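Can anything clear a table yet?

Forum: Home and Shop Automation
Page 1 of 1

saltbox75
I run a small print shop and the front table collects mugs, boxes and paper all day. I spend 17 minutes every evening putting it back in order. Is there a machine I can buy that does this? I don't need it to be fast.

moth_lathe
No. You can buy an arm. You can't buy one that knows which box is trash and which one belongs to a customer.

Pell_Rd
I disagree with that. The Palumell arm at our shop sorts returned parts into bins and we only step in a few times a shift. It handles 210 parts on a normal day. Two years ago it couldn't do half of that.

moth_lathe
Parts in bins is a fixed job. Same bench, same light, same parts. A table people use is different every time.

saltbox75
What does the Palumell do with something it hasn't seen before?

Pell_Rd
It stops and waits for one of us. I'll give you that one.

gruber_k
My sister bought a Zerach for her kitchen in May. It can load plates. It won't touch glasses and she has to clear the floor first so it can get to the counter. She still likes it.

tinshed7
I work with handheld grippers, so I'm somewhere in the middle on this. Picking up a mug is close to solved. Picking it up when there's a lamp next to it and flowers beside the tray is where the trouble starts.
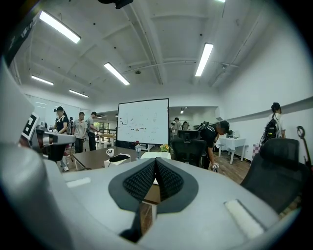

People are the other half of it. They lean in, they move a chair, they set something down where you just cleared. Any machine for saltbox75's shop has to cope with that during open hours, or run after closing.

saltbox75
After closing is fine with me. We lock up at 7.

moth_lathe
Then get a bus tub and a shelf. Everything goes in the tub, sort it in the morning.

Pell_Rd
That doesn't answer the question he asked.

saltbox75
I'll try the tub for now. Still want to hear from anyone who has a machine doing this in a real shop.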